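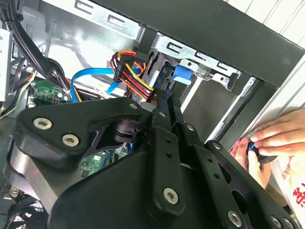 Workshop notebook, Gadport bench, December

Purpose of entry: equipment request for the drive-swap and memory cell, to be filed with the Tretisgate budget. The present cell has one arm. We request a second gripper and a spare set of fingers. Tellex has quoted 3000 for the gripper and 300 for the fingers, delivery in 30 days.

The holder plate is printed in house and is not charged to this request.

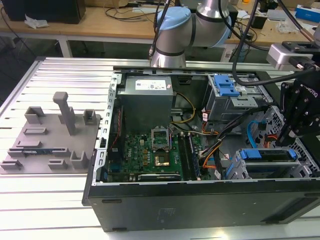

Rawat replied that the quote leaves out the mounting flange and asked that it be added before filing. Flange price requested from Tellex.

Cable work remains the harder part of the job, and the finger order should be placed first if funds are split.
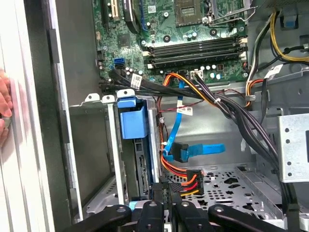 Open tower: drive cage, blue data cable, memory slots.

Donor towers: 2 more to be set aside for trials. No purchase needed.
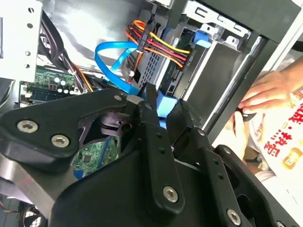 A note from Tretisgate asks whether the fingers could be leased for the first quarter. Tellex does not lease wear parts. Request stands as written, flange line still open.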